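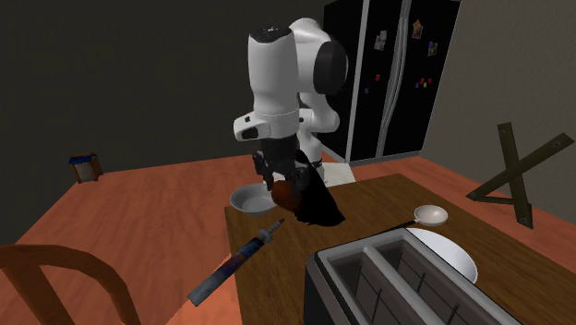
The practice kitchen at Rolari: simulated arm, counter, toaster, bowl and knife.

Rolari holds its open afternoon in a former carpet showroom, and the carpet has stayed. I signed in, got a sticker with the number 71 on it and was pointed toward coffee, past a fire door propped open with a fire extinguisher. I mention it because the subject of the visit was safety.

The company writes test software for robot arms. Most of its work happens in a virtual kitchen, where an arm can do stupid things without anyone calling an ambulance. The kitchen has a big black refrigerator with magnets on it, which I found oddly touching. Somebody had to model those.

We had been promised the story of Run 594, and we got it after a slide show that could have lost half its slides. The task was a dull one. Pick up an object from the counter, carry it clear of everything else, put it down. The arm had done this all November and had become, in the words of our guide, "boring, which we liked." On Run 594 it picked up the object, lifted it and then lost track of whether it was holding anything. The software said the gripper was empty. The gripper disagreed.

An arm that believes its hand is empty is supposed to go back and try again. It went back and tried again with the object still in its fingers, pushing down toward the counter, and it kept this up until the run timed out. The log grew by 1766 lines, every one of them reporting normal operation. We were shown several. They were very calm.

The cause was a grip check, a module called Brero, that read the finger position once at the start of the lift and never looked again. One bad reading and the whole system took it as gospel. The fix is a second reading partway up, plus a rule that the arm stops if the two don't match. It sounds obvious, and the engineers had the grace to look as if they knew that.

A man behind me asked what would have happened with a real arm and a real knife on the counter. The answer was a long one about force limits. I'd have taken a shorter one. To be fair to them, the new checklist does put loose blades on its own line now, and a run won't start until a person has signed for it.

They have repeated the task 226 times with the new check and say the fault hasn't come back. I asked if the false stops had gone up. They have, and the arm now sometimes halts in midair over nothing much, like a person who has walked into a room and forgotten why. Rolari considers this the better problem. So do I, though I wouldn't want to be waiting on it for toast.

The tour ended in the parking lot. The fire door was still propped open when I left.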